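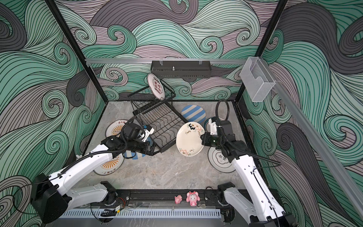
Black wire dish rack with plates, including stripes, doodles and red lettering.

About Boka

Boka sells dish racks and decorated plates for home kitchens and small shared kitchens. Bronisława Duda and Damian Domański set up the company in a former print shop, which still supplies the long tables in our packing room. We now have a staff of nine. The range is kept small on purpose: 16 plate designs, two sizes of rack, and the spare parts that go with them.

What we sell

The plates are sold singly. Most customers mix designs, so we hold the diameter and foot ring the same within each size and let only the decoration change. A striped plate and a lettered plate of the same size will stack together and take up the same slot width in a rack. Rim color varies a little from one batch to the next. If you need a close match to a plate you already own, send us the batch mark from the underside before ordering.

Racks are black coated wire. The larger one, the Rokon, has upright dividers over a lower tray. The smaller Ziseck is a single level and fits beside a narrow sink. Both ship assembled. Feet and tray wires can be ordered separately, and a replacement foot pushes on by hand.

How we check a rack

Each new rack design is loaded, emptied, moved and loaded again before we list it. We use mixed plates for this, as matched sets hide spacing faults. The points recorded are:

Slot fit: the plate stands without leaning onto its neighbor.
Clearance: a hand or tool can reach the plate edge from the front and from the side.
Lift: the rack can be tilted by one edge for draining, and it sets down level afterward.
Coating: wear at the contact points, checked under a lamp.

A design that fails on slot fit goes back to the wire shop. A design that fails on coating is dropped. We have dropped two so far, both from the same supplier. 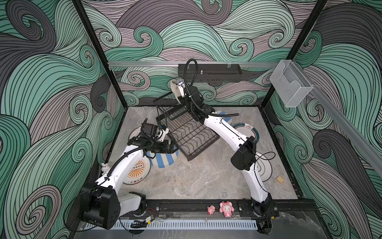
According to Hsin-yi Tu, a rack spaced for dinner plates is poor for bowls, and the size chart ought to say so. That was a fair point. The chart now has a separate line for bowls, and it lists the deepest bowl each rack will hold upright. Deeper bowls should go upside down on the lower tray.

Decoration and lettering

Pattern work is done by Annick Barbier, who draws stripes and borders, and by outside artists for the lettered plates. Lettering is proofread twice before firing, once on paper and once on the transfer sheet - the second check was added after a run of 655 plates went out with a missing stroke. We replaced those at our cost. A few people kept theirs and asked for a second one to match.
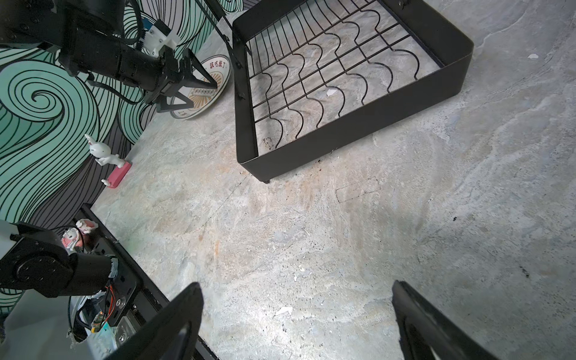
Reading time: 3 min

Care

Wash decorated plates with a soft sponge. Stand them on edge to dry, faces all one way, with an empty slot between heavy plates. Don't leave the rack in standing water. If grit collects under the feet, wipe them before sliding the rack across stone or it will scratch.

Orders and returns

Orders placed before noon are packed the same day. Plates travel on edge in divided cartons, eight to a carton, with the racks boxed separately. Breakage should be reported with a picture of the carton as well as the plate. Josué Rocha handles returns and spare parts, and also keeps the list of discontinued designs. The packing room closes for stock count in the first part of January, and spare parts orders wait until it reopens.

Shops and shared kitchens can ask for the trade sheet. Our trade account is run jointly with Pisharody, and invoices may carry either name.

Page last revised December 4, 2025.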